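Kundholm Handling Group
Working group on good practice for shelf and storage tasks
Minutes of the meeting
2019-07-13 | Minutes taken by Zyanya Orozco
4 comments

Present: Heather Donnelly (chair), Braulio Cortés, Nicanor Montes, Zyanya Orozco (minutes).
Excused: Tiburcio Cárdenas. He sent written remarks on items 2 and 4, which were read at the proper place.

1. Opening and last minutes

Heather opened the meeting at ten. The minutes from April were read again. Braulio asked for one correction: under the item on stopping, the text says that the operator "may" stop the arm when a person comes inside the marked area. What we agreed was "must". The correction was accepted and with it the minutes are approved.

Nicanor asked if the rules can have a shorter name than "Practice Rules for Storage and Retrieval Tasks, Household Type". Heather said the name can wait until the text is finished.

2. Rule 6, soft objects

This was the longest item. The present text of Rule 6 says: "The gripper shall close on the object at its widest part and shall not exceed the force given in the table." Braulio said that the rule was written for boxes and cans, and that it gives bad advice for anything filled or sewn. The widest part of a soft toy is normally also the part that gives way the most, so the fingers close and close and the force reading comes late.

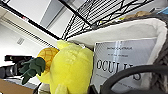

Soft objects should, in the opinion of Braulio, have a rule of their own. He proposed that the operator first decides what is the body of the object and what is only attached to it, and that the gripper never takes the attached part. Heather asked how an operator can know this for an object he sees for the first time. Braulio answered that mostly it can be seen. With the yellow plush, the green felt leaves on the pineapple end are the easiest thing to reach from the left, and a new operator will go for them. They are also thin, and stick out from one end. The body is large and it has a seam, and the rule should send the fingers to the body and keep them off the seam if possible.

Nicanor agreed with the idea but did not like the word "attached". A handle is attached too, and a handle is made for pulling. After some discussion the group took the words "parts that are not made to carry the weight". It is longer but all present could agree on it.

The written remarks of Tiburcio were read. He wants a limit on the closing speed for soft objects, because at the Balari site they had two toys with open seams in one week and in both cases the force was inside the table. He proposes 20 millimeters per second for the last part of the approach. Braulio thinks it is too slow for daily work but has no measurements against it. It was decided to put the value in the draft in brackets until there are measurements.

Decided: Rule 6 is divided in 6a (stiff objects, text as before) and 6b (soft objects, new text). Braulio writes 6b.

3. Rule 9, objects near cables

Nicanor reported on the last round at Barrera. In his view the rule is good but it is read too narrowly. Operators look for cables of the robot itself and forget the other ones. The rule says "cables" in the first line and "the robot cables" in the third line, so the operators are not to be blamed.

New text proposed: "Before the first movement the operator looks for any cable, hose, cord or strap which the arm could catch, including those that do not belong to the robot." Heather asked to add that the operator says it aloud to the second person. Nicanor said that in the night shift there is not always a second person. Heather said then there should not be a night shift with the arm moving, and that this is already Rule 2. Nicanor will speak with Barrera about it. The minutes should show that he did not say that they break Rule 2, only that he is not sure.

Decided: new text accepted, with the words "aloud to the second person" added.

4. Rule 11, the order of work on an open shelf

The group has received three questions about this rule since April, all from people who train new operators. The rule says "work from front to back and from top to bottom". The trainers ask what to do when these two are in conflict, and also if a container counts as one object or as many.

Heather explained the reason behind the rule. Top to bottom was chosen because what falls will fall on a shelf that is not sorted yet, and the work is not destroyed. Front to back was chosen because the arm should not reach over things. If there is a conflict, she would put front to back first, but inside one shelf only. So the operator finishes the top shelf from front to back, then he goes to the next one. 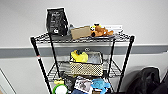
Nicanor said this is how the better operators do it already. He added that a wire shelf needs a special remark. The fingers can go between the wires when the object is flat, and then the arm pulls the whole shelf and everything on it. He has seen a unit move by a hand's width in this way. Braulio said a flat box should be pushed to the edge first and taken from there. Heather said that pushing is not allowed in Rule 7. Rule 7 was read. It says pushing is not allowed "toward a person or toward an edge". So at this moment we forbid the method that we all would use.

Tiburcio wrote about the same point. He would allow pushing toward an edge if the object does not come out more than one third of its length, and if nothing is standing under it. The group found this reasonable. Braulio asked who will measure a third. Heather said by eye, like everything else on the shelf.

For containers the following was agreed. A basket or bin is one object when it is moved as a whole. When something is taken out of it, it is a shelf of its own, and Rule 11 begins again inside it. What hangs over the rim comes first. In the storage corner, for example, the yellow plush at the left side of the woven basket would be taken before the gray fabric on the right.

A crowded tier was also discussed, such as the low one on the same unit, where the light blue toy lies across the front. Braulio would start with the toy, because its limbs spread to the sides and can pull other things with them. Nicanor would do the same but lift it straight up first and come out after. The group had no strong opinion, and it stays out of the rule and goes in the guide for trainers.

Decided: Heather writes the new Rule 11 with the order of precedence. Nicanor writes a remark on wire shelves. Rule 7 is opened again, with the text of Tiburcio as the starting point.

5. Record keeping

At present each site must keep records of the last 300 picks with the result of each. Zyanya reported that the sites fill in the form in different ways. At Balari, a pick which is repeated and then succeeds is written as one success. At Barrera it is one failure and one success. The numbers cannot be compared.

Heather asked which way is the right one. Zyanya said the form does not say it. Nicanor prefers the way of Barrera. Braulio also, but he wants a mark for a repeated pick, so that one can see which two lines belong together.

Zyanya also reported that the Gristance form, which we took over last year, has 35 fields and that most people fill in the first page only. She asks to be allowed to make a proposal with fewer fields. Heather agreed, if the fields for object type, grip point, force and damage stay. Braulio asked to keep the free text field also, as it is the only one he reads.

Decided: every attempt is one line. Repeated attempts get a mark. Zyanya makes a shorter form.

6. Other matters

Nicanor asked if stop button tests can be done weekly and not before each session. Heather said no. Nicanor asked that it be written that he asked.

The word "retrieval" is spelled in two ways in the draft. Zyanya corrects it.

The key for the storage room is now with Heather.

7. Tasks

Braulio: text of Rule 6b; ask Tiburcio for the measurements from Balari, if they exist.
Nicanor: remark on wire shelves; talk with Barrera about Rule 2.
Heather: Rule 11; opening of Rule 7.
Zyanya: shorter form; spelling; send the corrected April minutes to all.

The date of the next meeting will be sent by e-mail, when Tiburcio has answered. The meeting was closed at ten minutes past twelve.

Corrections to these minutes please to Zyanya Orozco before the next meeting.

Shared 3 times

© Kundholm Handling Group | Contact the group | Back to top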